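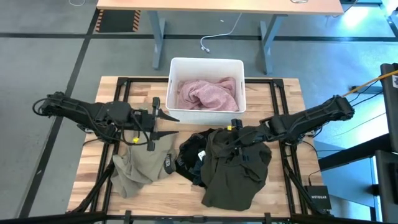 The Sterden Robotics Club: How Two Arms Learn to Tidy

Many people have a heap of clothes to tidy at home. At the Sterden Robotics Club, students are teaching two robot arms to do this job. The arms work from opposite sides of a wooden table. A white bin stands at the far side, and the clothes go into it.

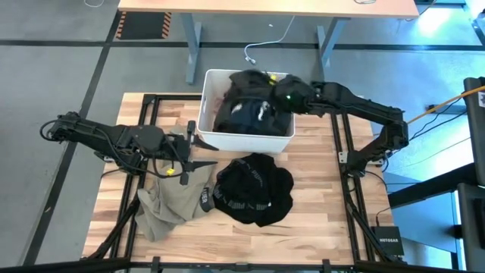

STERDEN, October. – The club has 20 members, and the youngest is eight years old. It is led by Ms Folasade Obi, a teacher of technology. Members may use the arms only when an adult is present.

What is a gripper?

A gripper is the robot's hand. Each gripper has two fingers, which open and close to pinch the cloth.
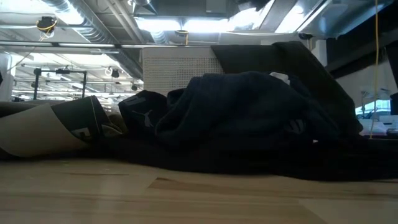

Clothes are harder to pick up than blocks. A block keeps its shape, but a shirt changes its shape each time it is touched. Black clothes lying together are harder again, as a computer may see one large item where there are several. Members learn to look for clues, such as a waistband or a printed logo.

How does the robot learn?

A student guides the arms through the task, and the computer stores each movement. The club has stored 440 tries so far. Omid Sadeghi, a senior member, checks every one and removes those with mistakes.

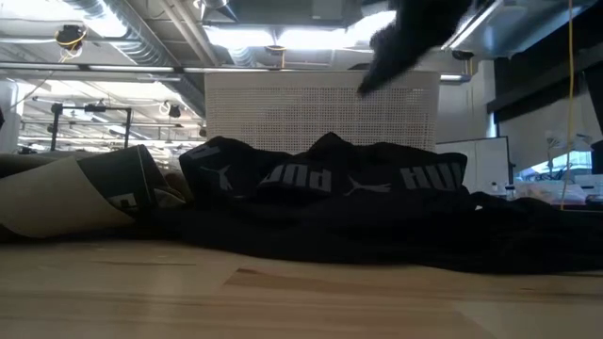 New members begin with a single garment and move on to a mixed pile when Ms Obi agrees that they are ready. Children who wish to join should ask a parent or guardian to complete the club's form.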